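Prakley Readers (LGBT fiction group and review blog)
Minutes, July 17, 2024
Upstairs room, Cistden library

Present: nine, plus one joining by phone for the first half until the signal went. Apologies from both of our usual Cistden lift-sharers and from whoever does the crime reviews, sorry, message deleted before I wrote it down.

Started late, room still locked.

1. Last minutes
Agreed. One correction: the sequel we voted down was the sailing one, not the vet one. The vet one is still on the list. Apologies to the vet one.

2. Blog
Newsletter now at 793 subscribers. Went down a bit after the double mailing in spring, has come back up. General relief. Request that nobody presses send twice, and that the preview gets read by a second person first. Agreed for a trial, to be looked at again in the autumn.

Reviews: backlog is bad. 20 books sent to us and not yet written up, several of them from last year. Long talk about whether we owe a review for a free copy. Views differed. One side: if you ask for it you write it up, even if short. Other side: if you couldn't finish it, a review helps no one and hurts the author. Settled on: a short note to the author if we're not going to review, polite, no reasons given. Wording to be drafted and sent round. Anyone holding a copy they haven't opened to pass it on at the August meeting.

Star ratings. Again. Proposal to drop them altogether fell, proposal to allow half stars carried. Two people asked for their objection to be minuted so here it is minuted.

Old posts: comments on anything older than a year will be closed, the spam is getting silly. Holiday posts stay open as people still leave nice messages on them.

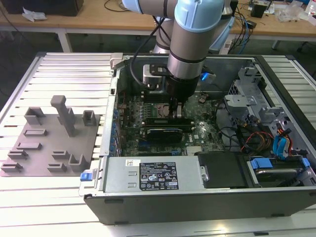
Tower on its side, board showing.

3. This month's book
The Corton Press one, lighthouse keeper and the travelling organist. Most had finished. Liked: the first half, the letters, the landlady (wanted more landlady). Not liked: the misunderstanding in the middle, which one conversation would have fixed. Somebody pointed out that this is true of most of our books and of most of us. Moved on.

Argument about the ending. Does the organist stay or not? Last page can be read either way. Half the room sure he stays as the boots are by the door, rest say the boots are the keeper's spare pair. Copy passed round and the page read out loud. No clearer. Suggested we ask Corton Press if the author would answer a few questions for the blog, and this can be one of them. Action: email to go this week.

Heat level: our label on the site says "sweet", two people said that's not right given chapter whatever it was, by the boathouse. Label to be changed to "warm". Note that we have never written down what the labels mean. Someone to write down what the labels mean.

Also audiobook. Narrator very good on the keeper, less so on the organist, who comes out sounding like a much older man. Worth borrowing from the library app if the print is too small.

4. Next books
August: Shek. Novella, short, set on a ferry, no excuses for not finishing. Library has copies, and the e-book is cheap at the moment. Content note for grief, early on, please put this in the reminder email.

September: not settled. Down to the vet one, a historical with a bookbinder, and a collection of stories. Online vote, closes end of July. Collection of stories people asked if we could read only some of it. Answer was yes but then everyone has to read the same ones.

Request for more books with women in them. Fair, and raised before. Agreed that the October slot goes to a sapphic title whatever else happens, suggestions to the list by email. Also a request for something with older characters, not a retirement village this time.

5. Money
£205 in the tin and the account together after paying for the room. Blog hosting comes out in the autumn. Enough for that and for biscuits. Offer of a paid advert on the blog from a candle company turned down, most felt it was the start of something. Will still take the free candle if offered for the raffle.

6. Reading day in Cistden
Library happy for us to have the front room for an afternoon. Format: swap table, short readings, tea. Prakley branch can lend us folding chairs if collected. Readings to be kept short this time, last year one went on past the tea. Timer to be used and the timer is final.

Swap table rules as before, bring one take one, no textbooks, nothing with the cover off. Explicit covers face down or in the box under the table, library's request and reasonable. Teenage section to be kept on its own table with its own sign. 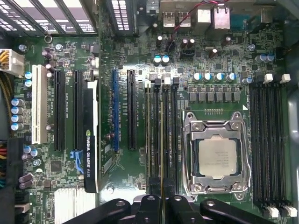 Poster for the reading day. Last year's had far too much on it and people couldn't find the start time. Want the date, the place, the word FREE and not much else. Four readers confirmed, each to get a tall thin strip with name and title running up it, side by side down the right hand side, same arangement as the black memory slots next to the processor there. White band at each end of the strip like the white latches, so the titles don't run into each other. Everything else goes on the left in big type. No rainbow clip art, we have done rainbow clip art. Draft to be circulated before the August meeting and comments by email only, not in the room, or we will be there all night.

Also for the day: quiz sheet on first lines. Should include some easy ones. Prize is the candle if there is a candle, otherwise a book token.

7. Any other business
a. Spoilers in the group chat. Please put a warning and leave a few blank lines. The lighthouse ending was given away to two people while they were on a train.
b. Somebody left a green scarf and a paperback with a bus ticket as a bookmark after the last meeting. Both behind the library desk. Ticket left in at the right page.
c. New members. Two enquiries through the blog, both to be invited to the Shek meeting. Chairs in a circle please, the rows put people off.
d. Secondhand shop in Prakley is clearing its romance shelves, worth a look, go early.
e. Lift home list to be redone, it is out of date and has people on it who moved away.

Closed when the library put the lights out on the stairs. Next meeting August, same room, same time, Shek. Bring unopened review copies. Bring mugs.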